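Print this page | E-mail this article

The tablecloth is part of the machine

Every firm that sells a robot hand will tell you how strong it is, how many joints it has and how gently it can hold an egg. Ask how long it takes to set up the table in front of it and the conversation turns to lunch.

I look after a two-handed cell called Bellis, which Catness bought in September, and I would put the table well ahead of the fingers. The fingers came with a manual. The table came with nothing, so we wrote our own setup sheet, number 3607 in a filing system that has never contained 3607 of anything. It has 18 steps, and 17 of them concern cloth, groceries and cables.

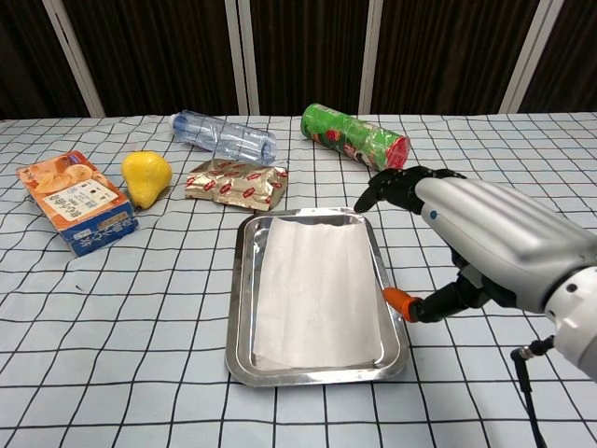 Take wrinkles. A checked cloth is a fine thing for judging whether a carton has been laid at the angle you wanted, right up to the moment the cloth develops a fold and your straight line wanders off like a cat. Plarnov, who supplied our mounts, suggested ironing. They sent an invoice for the visit as well.

Then there is the question of what goes on the table. I have sat through a long meeting on whether fruit counts as a consumable or as equipment. A pear bruises and has to be replaced, but so does a fingertip, and fingertips have their own shelf, their own form and a cupboard with a lock. The pears live in the fridge beside somebody's yoghurt. 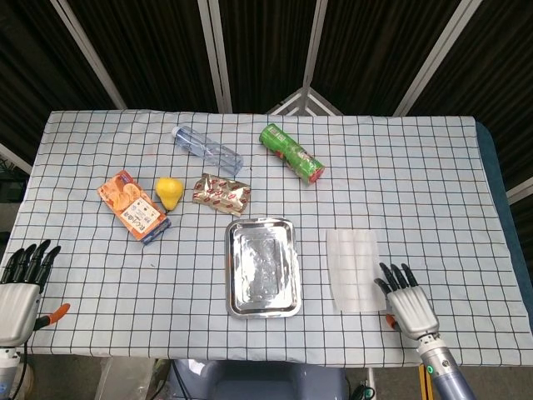 Bellis over the table, with the steel tray empty and the thin white sheet beside it.

The sheet is my own obsession. Thin, pale and flat is about the worst thing you can ask a hand to pick up, and when a pick fails the first instinct is always to blame the software. I would sooner look at the fingertips, then the cable at the wrist, and then at whoever last smoothed the cloth with a damp palm. On our previous cell, a Boton, we spent 3 days retuning a grip before anyone thought to wipe the thumb.

My complaint is a small one - budgets have a line for robots and a line for repairs, and the daily business of getting a table right falls between them. It gets done by whoever arrives first, usually holding a coffee. Give it a line of its own. Ours could start with a decent iron.

Print this page | E-mail this article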